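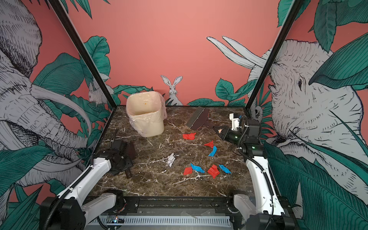

La papelera de la esquina

Agosto 2019

Han quitado las papeleras de mi calle. Todas. Un martes estaban y al volver del trabajo, ya no. En su lugar, un cartel del ayuntamiento: "Llévate tu basura a casa". Muy bien. ¿Y la cáscara del plátano, dónde? ¿En el bolso, con las llaves y el móvil?

Escribo deprisa porque estoy enfadada y porque entro a las cuatro.

La teoría la conozco. Dicen que si hay papelera la gente mete ahí la bolsa de casa, que rebosa, que vienen las gaviotas. Sin papelera no hay rebose. Lógica impecable, la misma de quien quita los bancos para que no se siente nadie. Y luego las aceras. Que vengan y miren las aceras. Vasos, tiques, colillas, el envoltorio de las galletas Hyun que venden en el quiosco y que se mete en todos los alcorques.

La contrata de limpieza la lleva Merow desde abril. Antes era Drandier, que tampoco era una maravilla, pero el barrendero pasaba por la mañana y te saludaba. Ahora pasa una máquina. Mucho ruido, mucha agua, y los papeles se quedan pegados debajo de los coches. Un cepillo y un recogedor llegan donde no llega la máquina, eso lo sabe cualquiera que haya barrido una cocina.

El pliego habla de un ahorro de 1.816 euros al año por retirar 60 papeleras. Lo he leido dos veces. Treinta euros por papelera. Por ese dinero yo misma le cambio la bolsa.

Y la gente mayor, claro. Mi madre tiene 79 años y camina con bastón. Del portal al contenedor nuevo hay 400 metros con cuesta. Antes bajaba su bolsita, paseaba, la tiraba en la esquina. Estaba prohibido, sí. Que le pongan una multa.

Me dirán que hay que educar. De acuerdo, eduquen. Pero la educación también es poner las cosas a mano. A un niño no se le enseña a recoger escondiendole el cubo. En casa tenemos uno en cada cuarto, feísimos, con su bolsa asomando por todas partes, y se usan.

Lo de la app ya es otro tema. Brilatus, se llama, para avisar de suciedad con una foto. Mandé la mía hace tres semanas. "Incidencia en curso". Sigue en curso. El papel también sigue, en el mismo alcorque, ya descolorido.

No pido diseño. No pido sensores ni compactadoras solares ni una campaña con mascota. Un cubo con bolsa, en la esquina, y alguien que lo vacíe antes de que se llene. Si lo ponen esta semana, retiro la queja. Si no, el jueves hay pleno y pienso ir con la cáscara en la mano.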